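Home > Dining > Tables & Table Tops

The Musell Table – pale wood, long grain, seats the whole gang 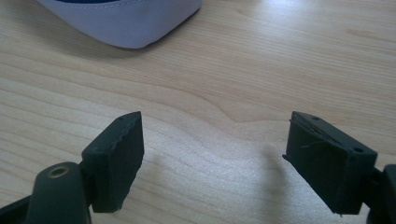
I've had the Musell in my own kitchen since December, so I'm not exactly a neutral seller on this one! Sekach makes the tops and we fit the legs in our shop on Plekidier Lane, and I still get a little excited every time a new one comes in, as no two have the same pattern. The one in the photo has a grain line near the middle that dips down and then sweeps off to the right like a slow wave (I nearly kept it). The rest runs in long tan and cream streaks, and there's a soft shine to it that picks up the light without turning into a mirror.

You get the top, 4 legs in 2 boxes, and a bag of bolts with the wrench. Putting it together took me 15 minutes on the living room rug – get a friend for the flipping over part, please. Mine gets crumbs, homework and a sewing pile most days, and I wipe it with a damp cloth and dry it right after. Use a coaster for hot mugs.

It's $300, and we have 3 in stock. Want to see the grain before you buy? Send me a note and I'll email you pictures of the tops we have, and you pick. The Fitzsimmons bench fits underneath and is sold separately.

Filed under: pale woods, kitchen tables, Sekach

We use cookies to remember your cart. OK / Cookie settings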